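Office > Desk Storage > Organizers > Clear Compartment Organizer, Istby

Istby Clear Desk Organizer

The Istby is a one-piece acrylic organizer for the back of a desk. It has several compartments of different sizes, open at the front, and it's meant for the small things that otherwise end up under your keyboard: pens, highlighters, clips, sticky notes, a jar of pins. There is nothing to assemble. Peel the protective film off the panels, wipe them with a damp cloth, and put it where you want it.

Width is 305 mm and height is 200 mm. Please measure your desk before ordering if you plan to stand it under a shelf or a monitor, and leave some room above it so you can get your hand into the top compartments.

What goes where

The narrow compartment on the left is for things that stand up. A marker or a couple of pens will fit; a thick handful won't. The wider compartments are shelves, and pens lie flat in them. Most of our customers keep the pens they use every day lying down, where they can be grabbed without looking, and stand the spares on the side. Small items such as erasers do well in the top corner, where they don't roll into anything else.

Jars and tins should stay beside the organizer. A small round jar with a lid takes up a whole compartment and has to be pulled out each time you open it.

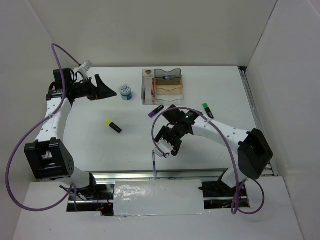

Highlighters are the usual problem. They are fatter than pens and most desks have more of them than anyone uses. Lay them flat in one of the wide compartments with the caps all facing the same way. If they don't fit, test each one on scrap paper and throw out the dry ones before you buy a second organizer.

The lower right section takes an insert. It gives heavier things like scissors or a stapler something softer to sit on than bare acrylic. Lift it out for cleaning.

On the desk

The base is flat, with no suction cups and no adhesive. On a smooth top the organizer can be slid forward for cleaning behind it and then pushed back. Lift it on a painted or soft surface, as any grit caught underneath will leave marks. White desktops show this more than wood does. Fine lines and light scuffs in a white top are often just residue and may come off with a melamine sponge — try a hidden corner first.

We also sell self-adhesive felt dots, Wastau brand, 3 mm thick. One at each corner is enough. They raise the organizer slightly and make it harder to slide, so leave them off if you like to move it around.

Cleaning

Use lukewarm water with a drop of dish soap and a soft cloth. Do not use glass cleaner with ammonia, alcohol wipes or paper towels. Alcohol can cause tiny cracks along the edges that look like frost and cannot be polished out. Ink from a leaking pen should be wiped up the same day. Don't put the organizer in the dishwasher.

Labels

Strip labels from a label maker stick well to acrylic. Put them on the outside of a panel if you expect to change them. To remove one, warm it with a hair dryer on low and peel slowly from one end, then rub off any glue with a little cooking oil and wash the spot with soap. 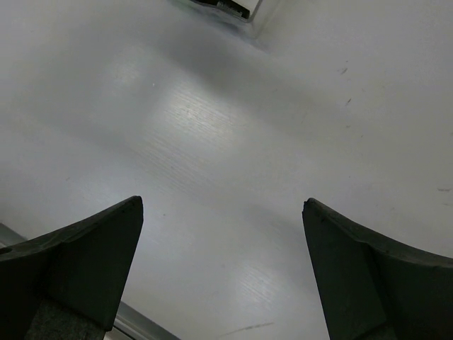
Lesia wrote in a customer review that black labels with pale lettering were hard to read from her chair and that she went back to plain white ones. She also found the narrow compartment too tight for her chunky markers, and keeps a ruler and two pencils there now. Four stars, would have been five with a wider slot.

Details

Material: clear acrylic
Width: 305 mm
Height: 200 mm
Assembly: none
Item number: 81

Price and stock are shown at checkout. Returns are accepted with the protective film still on. Replacement inserts are sold separately — check the size against your old one before ordering.

Page updated 3 July 2025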